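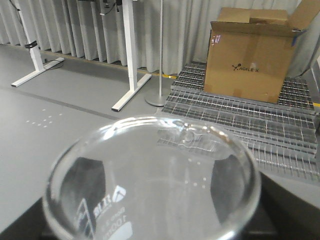
4.3 Recording the glassware set

Use this section to record wrist-camera episodes with clear glass and to run the Kollár grasp estimator on them. Complete the arm calibration in 4.1 and the camera check in 4.2 first.

The released glassware set has 3,827 episodes. Of these, 3,521 are used for training and the rest are held back. New episodes must follow the same steps or they can't be merged.

1. Home the arm and start the recorder. Wait for the wrist stream to show a steady frame rate.

2. Load the profile glass_wrist. It locks exposure and white balance. Don't switch back to auto between episodes.

3. Choose a vessel from the object list and enter its ID. Enter the volume printed on the glass in the size field. For a one-liter beaker this is 1000.

4. Move to the viewing pose. The rim should show as a wide oval in the lower half of the wrist view. If you see only part of the rim, raise the wrist and try again.

5. Save one still as the reference view.

NOTE: Leave the background as it is. Steel grating, cartons, curtains and desk legs seen past or through the glass are part of the data. In the Pellelstead trials, models trained on a plain backdrop lost the rim as soon as there was a pattern behind it.

6. Run the estimator:

 gruder run --task rim --view wrist

The overlay draws the fitted rim in green and the two contact points in red.

7. Check the fit against the reference view. Bright highlights on the upper arc are the usual source of error. The fit should follow the outer edge of the glass and not the highlight.

8. If the fit is good, press Accept. If it is off, press Redraw and place five points on the outer edge by hand. Redrawn episodes are tagged "manual" and left out of the scores.

CAUTION: Keep the force limit at the glass setting. The default limit is for metal and plastic parts and can crack a thin wall. Stop the arm before reaching into the workspace.

9. Close the episode and enter the outcome: held, slipped, missed or stopped.

Results to compare against

The Kultulholm test used 207 grasps on vessels the model had not seen. With the rim fit turned on, 81 percent were held to the end of the lift. Most failures were misses on the near side of the rim. If your own rate is far below this, repeat 4.2 before collecting more data.

Known problem: printing on the far wall can read reversed through the glass, and the label reader may reject it. Type the value in by hand. Kwaku Ayaaba is working on a fix, planned for April.

Related sections
4.1 Arm calibration
4.2 Wrist camera check
4.4 Merging episodes
5.2 Force limits by material
7.1 Outcome codes

Questions about this guide: use the contact form | Copyright Gruder project | Back to top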